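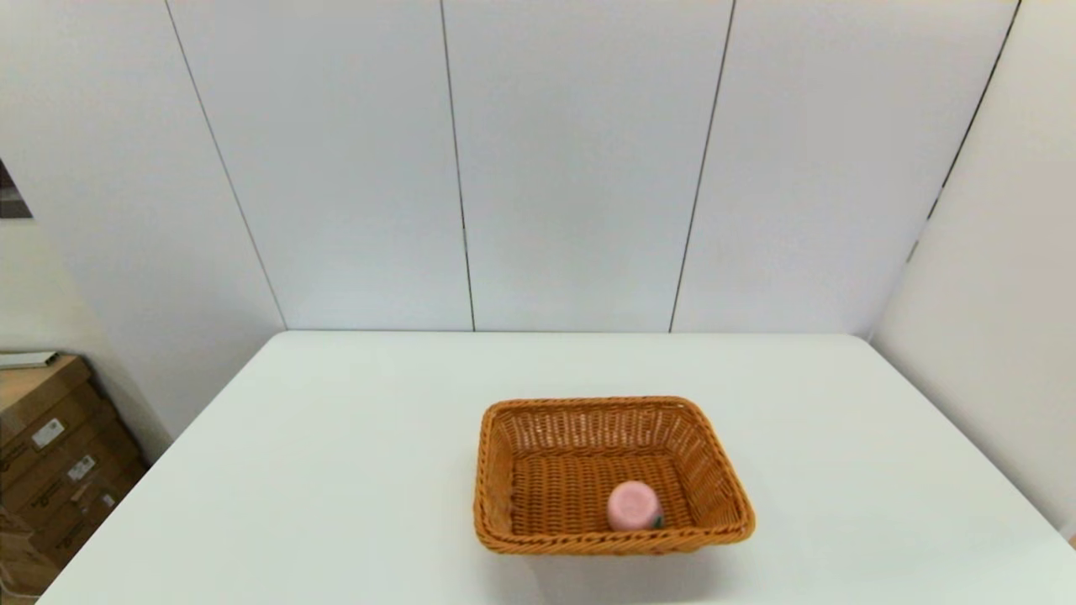 *Wicker basket, white table, one little pink thing.*

August 27, 2024

OK so they did it. They got married! The two leads of Dusosstead, who spent five seasons glaring at each other across a harbor office, are husband and wife in real life, and I found out in the dentist's parking lot and had to sit in the car for ten minutes before I could drive home.

If you've been reading this blog for any length of time you know my history with this show. If you're new, hi! Dusosstead is a drama set in a made-up fishing town where it rains in every outdoor scene and somebody is always hiding a letter. It ran for 100 episodes on Havon and then ended on a shot of a ferry that people are still fighting about. She played the harbormaster and he played the insurance man who comes to investigate the fire in the pilot and then never leaves. I started it during a bout of flu and finished it well and extremely emotionally invested.

The wedding was small. I love that. The announcement was a single black and white photo on her account with the date and the word "yes," and for most of an afternoon that was all anybody had. Then Ayele Magazine put up a piece with a few details that the couple had clearly agreed to share: 39 guests, a borrowed farmhouse, dinner outside at one long table, and a cake baked by the groom's aunt. No sponsor, no drone footage, no exclusive twelve-page spread with the bridesmaids all leaning the same way. I read the piece twice and then sent it to my sister, who replied "who are these people" and has been forgiven.

The detail that did me in was the music. They walked back up the aisle to the Dusosstead theme, played on an accordion by a member of the original crew. The accordion! For anyone who hasn't seen it, the theme is normally this gloomy cello thing that goes on far too long, and I can't imagine how it sounds cheerful, but I would pay good money to hear it. (Please, somebody had a phone out. Please.)

Now, I have to talk about April, because I was WRONG in April and several of you have already emailed to remind me.

Back then the two of them turned up at the Zoton Awards and sat at opposite ends of the same row. He left before the party. She gave an interview on the carpet where she was asked about him and said "he's well, I think," and I wrote a whole post about that "I think." I said it was over. I said it had maybe never been on. I used the phrase "the coldest four syllables of awards season," and a reader very politely pointed out in the comments that it was only four if you didn't count "I think" as being part of it, and that the entire phrase was four and I'd built my argument on air. Anyway! According to Ayele they were already engaged that night, and the seating was done by the show's producers. He left early to catch a flight. So that's me told, and I've never been happier to eat a post. I've left it up with a note on top.

I did go back and rewatch a few episodes last night with this new information, as I assume everyone did. My picks, if you want to do the same:

- **The pilot.** He gets her job title wrong and she lets him keep doing it for the full hour. You can see her nearly laugh in the stairwell.
- **The one with the power cut.** Mostly candles and paperwork. It's my favorite hour of television and I won't be discussing it calmly.
- **The second lighthouse episode.** Skip the first one. It's all about the brother, and the brother is dull.
- **The finale.** Watch her hand on the railing when the ferry horn goes. I'd always put that down to acting and now I have questions.

There's a fan forum that has been going since season one, and the thread about the wedding was 188 pages long when I looked at it over breakfast. I got through the first nine. It's mostly people typing in capitals, with a good argument in the middle about whether her dress was a nod to the green coat from season three. I say no. It's a black and white photo! How is anyone getting green out of it? But there's a woman on there who sews costumes for a living and she made a strong case about the collar, so I'm open to being persuaded.

One small grumble and then I'll let you go. A couple of the bigger gossip sites have already moved on to "reunion season confirmed," and it isn't confirmed. What Havon said was that they "wish the couple every happiness," which is what you'd say if you were a network with manners. I'd watch a reunion, obviously. I'd watch those two fill in forms. But there's something a bit grabby about looking at a wedding photo and asking when everybody's going back to work, and I think they've earned a long, quiet honeymoon somewhere that it doesn't rain.

And I do like that they kept it to themselves for so long. I follow a lot of famous couples (too many, my weekends are a disgrace) and most of the time I've heard about the proposal, the venue and the row over the venue before the invitations are out. With these two I got one photo and an accordion, and I'm still grinning about it.

I'm doing a full rewatch starting with the pilot, two episodes a night, with notes here whenever I have something to say. Join in if you can find it. It moved off Havon's main page at some point, but it's still there if you type the name into the search box, double S in the middle, which catches everybody out. Tell me in the comments where you were when you heard, and also where you stand on the ferry. I'm firmly in the "he was on it" camp.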